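Making Breakfast at Grernorska Learning Kitchen
For readers aged 9 and up

A hot breakfast begins with a surface that heats evenly. Two slices of bread lie side by side on a black plate. When the plate becomes hot, heat moves straight into the bread wherever the two touch. This is called conduction. The outside of the bread dries, turns brown and becomes crisp.
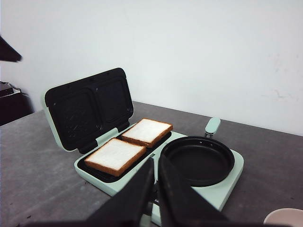
What goes with the bread?

Bread supplies starch, a kind of fuel for the body. Shrimp supply protein, used for growth and repair. Red bell pepper supplies vitamin C. Cooks often put these foods in a bowl first, so that everything is ready before the heat is turned on. 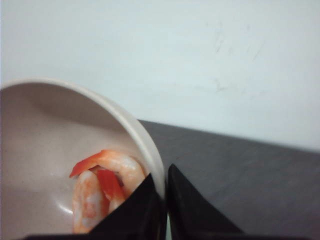

Rafsan Samarakoon writes that his family uses mushrooms in place of shrimp, and that the pepper should go in last if you like it crunchy.

Many foods may be changed in this way. Some people are allergic to shellfish, and a cook must always ask before serving it.

Food may be tipped from a small cup. Hold the cup low, as food dropped from a height can bounce or splash. A plate set nearby is ready for serving. 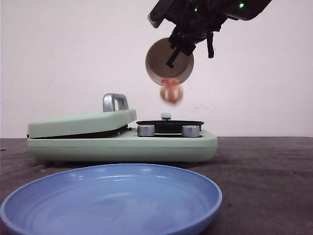 Why does bread turn brown?
Heat causes sugars and proteins near the surface to join and form new substances, which give toast its color and smell.

When breakfast is over, the appliance is switched off and unplugged by an adult. It must stand for 30 minutes before anyone wipes it.

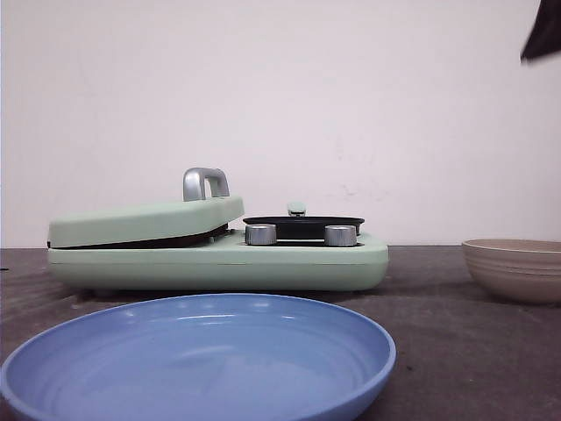 SAFETY IN THE KITCHEN

Children may use a heated appliance only with an adult beside them. Wash your hands before you begin and again after touching raw shrimp. Keep cords away from the edge of the table.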